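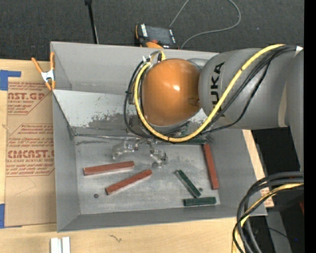 The KUKA over its bin of red and green blocks. Spot the clamp!

So I've spent most of March 2021 in a spreadsheet, which is what happens when you're the one who says "shouldn't we plan next year's kit?" out loud. The arm was the easy bit, as it was paid for long before I joined. It's everything hanging off it that eats the money.

Top of my list is fingers. Silvana wants a spare set for the gripper and I'm with her – the quote from Leinonen came back at 91 pounds a finger, and 16 of them would see us through to the summer. Lenni thinks that's greedy. Lenni doesn't have to ring up and wait for the post.

Then cables (always cables), and a proper fixing for the bin. A spring clamp on the rim costs next to nothing and I'm fond of it, but I've put down 200 for a bolted bracket and a bit of decent aluminium. Acrylic sheet I've left off, we've still got some with the paper on.

The one I can't settle is a second bin. Roya reckons we'd save 20 minutes every time we swap block sets, and I believe her, only it means a bigger table as well, and then where does the table go?

Armelle wants the final numbers before she goes off to Jurville. I've got the bracket in bold and the table in brackets. If anyone reading has bought a sturdy bench lately, tell me where from and what the delivery was like.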